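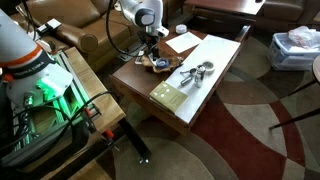 The coffee table with a large white board laid flat over much of its right half.

An old coffee table is getting plenty of attention at Rumard this winter, and it deserves it! The furniture workshop opened its new season on Jan 15, 2018 with a series on brown wooden tables, the kind that turn up at every estate sale and too often go home with no one.

The dark brown table has a polished top with a reddish tone and a good thick apron along the front, and Adel Metwally, who leads the series, is clearly a fan.

"People walk right past these," Metwally said. "Then you get one into decent light and the color of the top just stops you. I paid 40 dollars for my own and I would never part with it."

The series runs for four evenings. The first two deal with cleaning and waxing, and after that the group moves on to loose joints, wobbly legs and the white rings left by hot mugs – a subject that drew so many questions in October that it now gets an evening to itself. There are 17 places, and people are welcome to bring a small table of their own as long as they can carry it up the stairs.

Metwally also plans a short talk on Breltia, the neighborhood furniture maker whose tables filled local living rooms for years. Anyone with an old Breltia catalog at home is asked to bring it along – even a torn one would be great to see.

Sign-up is at the Rumard front desk.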